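Fresh Fruit Belongs in the Workplace Budget

Employers in this region spend considerable sums on the comfort of their staff. Chairs are replaced on schedule, coffee is supplied without charge, and parking is subsidized. Food, by contrast, is left to the vending machine. The Hevside Workplace Forum believes this should change, and that the coming budget cycle is the time to change it.

Our position is modest. Every employer with more than 40 staff on one site should set aside a fixed line for fresh fruit, available to all employees on all shifts. At Saxena, where such a line was adopted in January, the cost for the first quarter came to $3,510. The company spent more than that on printed calendars.

The usual objection is waste. Managers recall bowls of bruised bananas and conclude that the demand was never there. In our view the fault lies in purchasing. Large orders placed once a week will spoil by Thursday; small orders placed often will not. Citrus and apples keep well and should form the greater part of any standing order. 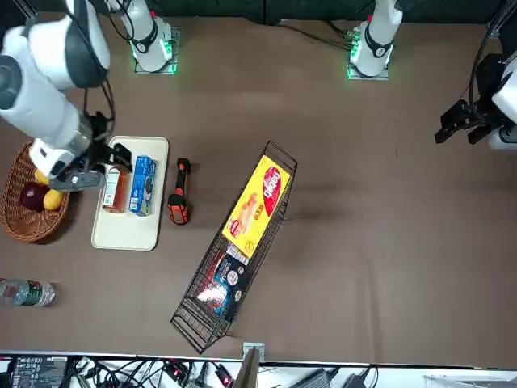
A second objection is more serious. Some employees regard gestures of this kind as a substitute for fair pay, and they are right to be watchful. Tatu Rweyemamu, who represents warehouse staff at Vosari, put the matter plainly at our last meeting: "An apple is welcome, but it does not pay the rent." The Forum agrees. Fruit should never appear in a wage discussion, and it should not be listed as a benefit in a job posting.

There remains the question of access. Too often, food is placed on the management floor, or is gone before the night shift arrives. A benefit that reaches only those with desks near the kitchen is a poor use of shared money — and it is noticed. Deliveries should be divided by shift, with the evening portion held back under the supervisor's control.

We ask member firms to raise the matter with their finance departments before the budgets close. Written comments may be sent to Hubert Jabłońska at the Forum office.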